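Aufgabenstandards für Greifversuche: was ins Protokoll gehört

20/02/2025

Wer Manipulationsaufgaben über mehrere Standorte vergleicht, vergleicht in der Regel zuerst die Protokolle. Unsere Hausregel bei Prakis stammt vom vergangenen Juli, umfasste damals 2 Seiten und ließ an mehreren Stellen zu viel Spielraum. Bláthnaid Egan hat die Fassung überarbeitet, ich habe sie gegen den Bestand von 1629 Episoden geprüft. Fast alle Rückfragen betrafen denselben Punkt: Wann gilt eine Pick-and-Place-Aufgabe als abgeschlossen?

Bisher stand im Text »Objekt liegt auf dem Teller«. Für kompakte Objekte reicht das. Bei länglichen Objekten wie dem Maiskolben ist es mehrdeutig – ein Ende darf über den Rand ragen, sofern der Teller das Objekt allein trägt. Die neue Fassung verlangt deshalb zwei Angaben: Auflage (Teller, Arbeitsfläche, beides) und Überstand (ja/nein). Ein Überstand ist kein Fehler, muss aber vermerkt werden.

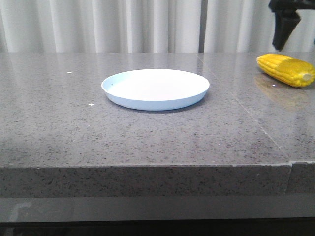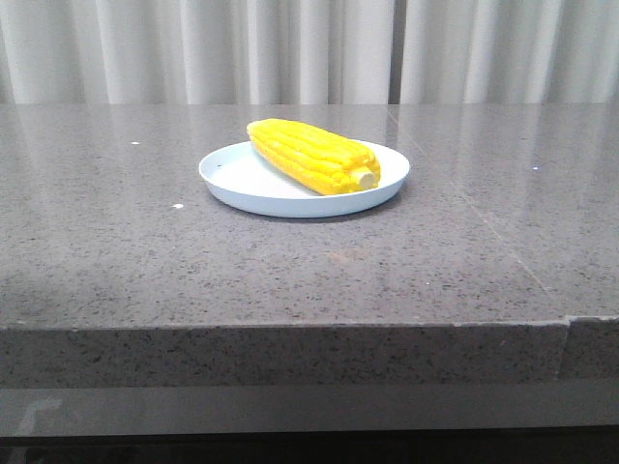
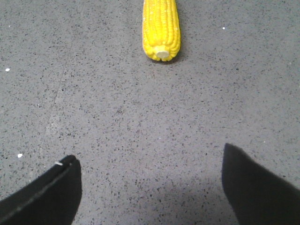 Lesezeit: 2 Minuten

Zur Kameraansicht. Die fest montierte Kamera ist maßgeblich für den Endzustand, die Handgelenkkamera für die Annäherung. Beide Ströme werden mit gemeinsamer Zeitbasis abgelegt. Aus der Handgelenkansicht allein darf kein Erfolg gewertet werden, auch wenn das Objekt mittig vor den Fingern liegt. Ein Clomdale-Datensatz ist uns genau deswegen durch die Abnahme gefallen.

Zur Arbeitsfläche. Fugen, Reflexe und kleine Partikel auf dem Stein bleiben zulässig, solange sie im Protokoll stehen. Mwende Okoth wollte eine Reinigung vor jeder Episode vorschreiben. Wir haben uns auf eine Reinigung nach jeweils 30 Episoden geeinigt. Polierter Stein spiegelt, und ein gelbes Objekt erzeugt darauf einen gelben Reflex, den eine einfache Farbsegmentierung mitnimmt. Wer mit Farbschwellen arbeitet, gibt die Schwellen an.

Zum Hintergrund. Ein heller, faltiger Vorhang ist erlaubt. Er muss über eine Serie hinweg gleich hängen. Verschiebt sich eine Falte oder ein Spalt sichtbar, beginnt eine neue Serie mit eigener Nummer.

Zum Start. Der Greifer berührt zu Beginn nichts. Die Startlage des Objekts wird variiert, die des Tellers bleibt innerhalb einer Serie fest. Eine Serie hat höchstens 80 Episoden, danach wird neu kalibriert. Abbrüche zählen mit und werden nicht gelöscht.

Offen ist die Benennung. Camix führt Attrappen unter dem Namen des Lebensmittels, Ó Briain unter einer Materialklasse. Ich bevorzuge zwei getrennte Felder, weil Form und Reibung unabhängig voneinander ausgewertet werden. Bis zur nächsten Revision gilt bei uns der Lebensmittelname mit dem Zusatz »Attrappe«. Alte Einträge ohne Zusatz werden nicht rückwirkend geändert, sie erhalten nur einen Verweis auf die damals gültige Fassung.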